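Janus service desk
@janus_servicedesk
7/22/21

Janus is now offering the Nerura tabletop handling kit on a monthly rental basis. The posts below set out what is supplied, what we found during our own review, and how a department may apply.

The kit comprises one arm, a two-finger gripper, a small camera mounted at the wrist, a control unit and a licence for the Nerura software. Clamps and cabling are included. A table is not.

Rental is 1150 euros per month, with a minimum term of two months. Delivery within Hosunmont is covered by the fee. Customers outside the town will receive a separate quotation for carriage.

Our review began in June and was led by Ovidiu Lungu. It was confined to light household items of the kind used in training rooms and teaching kitchens: bowls, cups and toy food. Heavy, sharp or hot items fall outside the terms of rental. 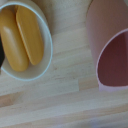
Wrist camera view: yellow items in a white bowl, with a pink cup to the right.

Items that touch one another are the harder case. The gripper finger needs a gap on each side of the item it is to hold, and the software will refuse a grasp if it cannot find one. Operators may override the refusal from the control unit. We advise new users to leave this setting alone for the first fortnight.

Rounded plastic shapes were held well at the medium grip setting. At the low setting they tended to turn between the fingers when lifted. Flat pieces lying against the wall of a bowl took longer, and shallow bowls gave better results than deep ones.

Cups may be gripped by the rim or by the outer wall. Our reviewers preferred the rim. The depth reading inside a dark cup was unreliable under ordinary room lighting, and we have reported this to the supplier.

The wrist camera focuses at short range and its view is narrow. Customers who wish to see the whole table should ask for the overhead camera, supplied by Mocanu under a separate agreement.

Training takes half a day and is held on the customer's premises. It is given by Relu Surdu and covers setting up, daily checks, the emergency stop and the cleaning of the finger pads. At least one trained person must be present whenever the arm is switched on.

Applications should be made through the service desk, using the equipment form on our website. Please state the size of the table and the items to be handled. Requests are dealt with in the order received.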